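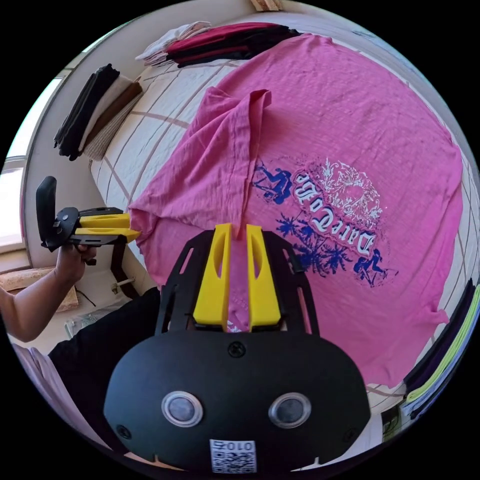
Right. Laundry thread, because I said I'd do one and the bed is covered in the stuff anyway

T-shirts first. Everyone overthinks t-shirts. Lay it flat on the bed, front down, smooth the worst of it with your palm. Doesn't need to be perfect. Mine never are

One side in to the middle, sleeve folded back on itself. Other side in. Bottom up to the neck, then in half again. Done

The sleeve is where it goes wrong btw. If you leave it sticking out you get that fat lump at the shoulder and the whole pile leans. Fold it back first THEN bring the side over

Pink tees are the worst in this house. Soft cotton, gone a bit wavy at the hem, will not lie flat for love nor money. The stiff cheap ones fold like card. Typical

Why the bed and not the table: table's too small and has toast on it. Bed is the right height if you kneel or perch on the edge, and you can't go to sleep until it's cleared. Built in deadline

Piles go round the outside, middle stays free for whatever you're folding. I used to do it the other way, big heap in the middle and me working on a corner the size of a tea towel. Madness

Matilde Barreto (my sister in law, irons her pillowcases) folds everything in the air, standing up, against her chest. Four seconds a shirt. I've tried it and I look like I'm fighting a seagull

Someone's asked about rolling. I roll for suitcases, fold for drawers. Rolled tees in my drawer unroll themslves by the second day and then it's just soup

Also been asked what drawers. Old Steinbach chest, came with the flat, bottom drawer sticks. Rub a candle along the runners, works for a month or so then do it again

Standing them up on end like books: yes I do it. No I'm not evangelical. It means you can see the one you want and don't drag out half the stack at 6.40 in the morning

Counted up in June when I did the big clear out. 41 t-shirts. FORTY ONE. For one person with one torso

Got rid of 9. Felt like a hundred. Kept the paint one and the one from the Gumuto half marathon that I didn't even run, I held coats

Rule I went by was would I wear it to the door for a parcel. If no, out. Simão says that rule's far too generous and he's probably right, he owns nine t shirts total and they're all grey

Things I don't fold: pants, gym stuff, anything with a hood. Pants go in a box. Hoodies on the hook. Life is short

Jumpers I do fold but looser, in thirds, never on a hanger or you get shoulder horns

Leggings: in half lengthways, tuck the pointy bit in, then thirds. The pointy bit is the whole secret

Kids' stuff is too small to bother with properly. In half and in half. They'll have it on the floor by teatime

Fitted sheets, since three of you have now asked: I scrunch it and put it inside its own pillowcase. Next question

Oh and do it while it's still warm off the airer if you can. Or the dryer if you're posh. Leave it overnight in the basket and you'll be smoothing creases till Christmas

Creases that won't shift, damp hands, quick press down the front, fold it and leave something heavy on top. Coffee table book, cat, whatever's about

Tried the Jivelus folding board thing. Plastic, hinged, you flap it. Fine for about a week. Shirts came out lovely and all the same size but you have to get it out and put it away again and it lives behind the wardrobe now with the yoga mat

Simão Leitão would like it noted that HE still uses the board. For his nine grey t shirts. Ok

Yes I change the washing powder back and forth, no I don't think it matters. Onis one smells nice, makes the towels a bit crunchy. Less powder sorted that out, I was chucking in a full scoop like an idiot

Towels get folded in thirds longways then in half so the fold faces out. My mum's way. If you put the raggedy edges to the front of the cupboard she can sense it from Setúbal

Odd socks live in a bag on the back of the door. Bag gets emptied out twice a year and it's always a bit sad

How long does it all take, a load of tops is one podcast if I don't stop to text. I always stop to text

Bed's getting there. Got the tops to finish then it's pillowcases and whatever's at the bottom of the basket, which I suspect is tights

Will do bedding another time if anyone actualy wants it. Going to put the kettle on first

More from this account
Getting candle wax off a drawer front
Airers: the tall one or the wide one
What I took to the charity shop in June
Soup, but the freezer is full
Shelf in the hall, part 2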